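Writing the rules for hand-held capture

Sites that teach robots by recording human hands tend to begin with a good operator and a few unwritten habits. The habits hold until a second operator starts. Astham, which records tabletop handling tasks for the Geltanis program, put its habits on paper in May, and the resulting code of practice now governs every session at its Zemthorpe site.

The code has 50 clauses. Most deal with dull matters: cable routing, naming of files, the order in which devices are switched on. The clauses that drew the most argument concern two-handed work, where an operator holds a gripper in each hand and both devices must agree on where the object is.

Clause 2 sets the principle. Contact is made by the jaws alone, and fingers stay on the gripper body from the start of a recording to its end. An episode in which a bare finger steadies the object is rejected at review, however tidy the result.

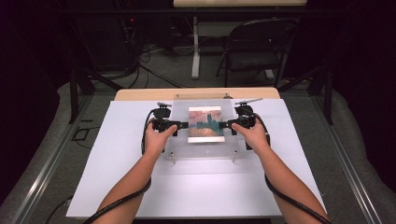 Two-handed grip on a small framed picture over a clear acrylic stand. Cables are routed along the outside of the forearms.

Framed items get their own section. Jaws are to bear on opposite sides at matching height, with no contact on the face. Pressure is applied evenly – a frame squeezed harder on one side will rotate, and the rotation is learned along with everything else. Slack in each cable must allow full reach without tugging at the wrist.

The work surface is treated as part of the instrument. It is kept clear of anything not named in the task sheet, and its colour and lighting are not changed within a batch. Chairs and spare equipment may remain in the room but not within arm's reach of the operator.

Review is where the code costs money. Of 3,458 episodes checked under the new rules, 1,802 passed without comment. The remainder were relabelled, trimmed or discarded. Astham records the reason in each case and does not permit a reviewer to pass their own work.

Abera, which supplies the review software, has asked for the clauses on framed and flat items to be split. The request is still open. Comments on the current draft close on 30/09/2022.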